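Bench notebook, Salian arm kit trial
April, entry started 9:40 am

Second week with the Salian on loan from Trivness. I'm supposed to have an opinion on whether we buy more of these for the teaching bench, so I'm writing things down while I still remember them.

Assembly

The build guide is good up to the shoulder and then gets vague. It shows the elbow bracket from one side only, and I put mine on backwards the first time (so did everyone else I asked). Screws come in one big bag. I've sorted ours into a pill box — please don't tip it out. The spare horn screws go in the last compartment.

Power and wiring

The servo leads are long enough, and then some. The slack near the wrist bugs me, and I'd like a couple of clips there before we let students at it. Trivness will sell us a clip set, but I bet we can print our own.

Software

Plunamora is the control package that comes with it. Installing was painless! Calibration is a little clunky: it asks you to hold each joint at its midpoint and hit a key, and if you sneeze you start over. The default gripper speed is 155 and I found it too jumpy for small stuff. 50 is much nicer. I saved that as "slow hands" in the shared profiles, so use it.

The log file caps out at 3000 lines and then quietly overwrites itself. Export before lunch or lose your morning. Ask me how I know.

Marker to tray

Today's task is the plain one, pick up a marker and put it in the cardboard tray. The tray sits right beside the arm, and the gripper comes straight down over the marker with a finger on each side. I like the black marker with the green ends for this, easy to spot against the white table.
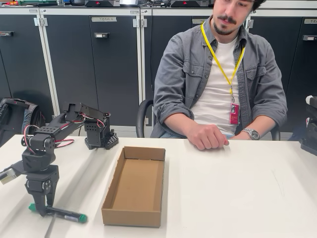
Price and support

The quote from Trivness is 159 per spare servo, which made me wince a bit. Atholm has a similar arm and cheaper parts, but their support line never called me back, and Trivness answered my bracket question the same afternoon. Leaning toward the Salian for now.

Still to do: ask about a bulk price on servos, print the wrist clips, try the marker task again with the tray turned sideways.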